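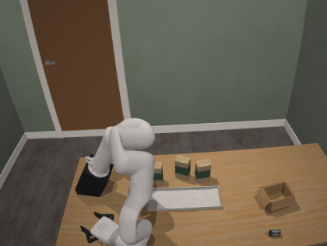 Issue 41, page 11

Mixing Colours: How Painters Make Green, Orange and Purple

The Pritatdale Children's Gallery holds more than 300 paintings, and most of them were made with only a handful of paints. This page explains how a painter can make many colours from a few.

Red, yellow and blue are called primary colours. Painters mix them to make other colours. Yellow and blue make green. Red and yellow make orange. Red and blue make purple. These three new colours are called secondary colours.

The amount of each paint matters. A large spoonful of yellow with a tiny dab of blue gives a bright, leafy green. More blue gives a darker green, like a fir tree. It is best to start with the lighter paint and add the darker one a little at a time.

White makes a colour paler, and the result is called a tint. Black makes it darker, and the result is called a shade. Pink is a tint of red.

What happens if all three primary colours are mixed? The answer is brown, or sometimes a muddy grey. Painters find brown very useful for tree trunks, soil and animal fur.

Try it yourself
You will need red, yellow, blue and white paint, a brush, a jar of water and an old plate. Wash the brush between colours. Paint a small square of each new colour and write beside it which paints you used.

Words by Davina Morrison. Checked by Kirsty Skinner, Learning Department.

Next issue: how paper is made.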